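3.2 Upkeep of the cell

The Jarkurmont cell consists of two arms fixed to the near edge of a tabletop inside a plain-walled enclosure. It was commissioned in March, and by the end of its first month it had taught us more about cable routing than about folding. The folding results are in Section 4. The present section deals with what it took to keep the cell in a state where folding could be attempted at all, a subject the literature tends to dispose of in a footnote.

The original cable run followed the drawings supplied by Bostelent, the firm that built the enclosure. The drawings show each camera cable lying flat against its links with no slack. In practice an arm that bends needs a cable that is longer than the arm, and the first connector pulled out of its socket after 17 episodes. We replaced it, tightened the tie, and pulled out the second one. Rachid Ghoneim then rerouted both arms with a free loop at each joint and another in front of each base. The loops look untidy and have been criticized by every visitor with an engineering degree. In the 1000 episodes that followed, no connector came loose.

Loops bring their own trouble. A loop that is too generous sags into the work, and a garment is very good at catching things. We settled on the following routine, carried out by whoever starts the cell in the morning. Both arms are driven slowly to the limits of their reach while the operator watches the cables and keeps a hand near the stop button. Any tie that has slid is moved back to its pen mark. Gripper fingers are wiped and closed on a paper strip; if the strip slides out, the fingers are adjusted. The whole check takes 10 minutes, or 31 if Vimala Warrier is training someone new and the someone asks about the loops.

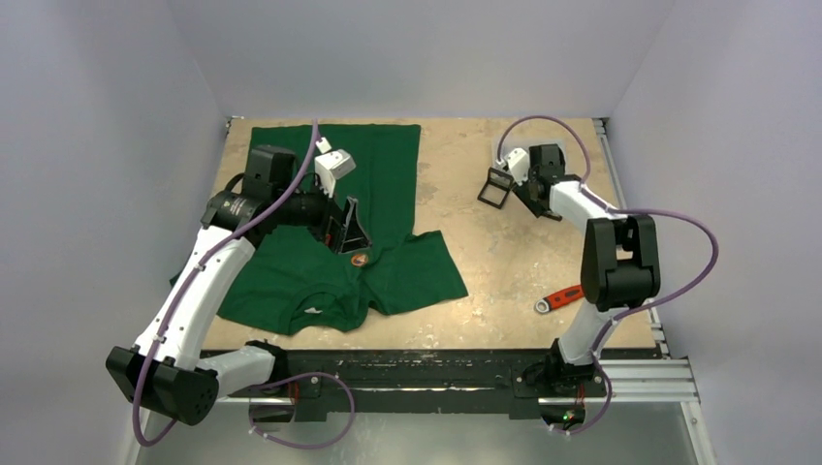 Figure 3. The two-arm cell with a green garment spread on the left half of the tabletop. Purple cables run along the links and hang in loops at the bases.

Camera alignment is checked less often, in theory once a week. Each wrist camera sits above its gripper, and a small knock is enough to shift the view. The Tronell calibration tool reports such shifts to three decimal places, a precision the mounting screws have never tried to deserve. We therefore recalibrate only when the reported error exceeds the limit in Table 2, and otherwise leave the screws alone. Two attempts to improve an alignment that was already within the limit made it worse, and both cost us an afternoon.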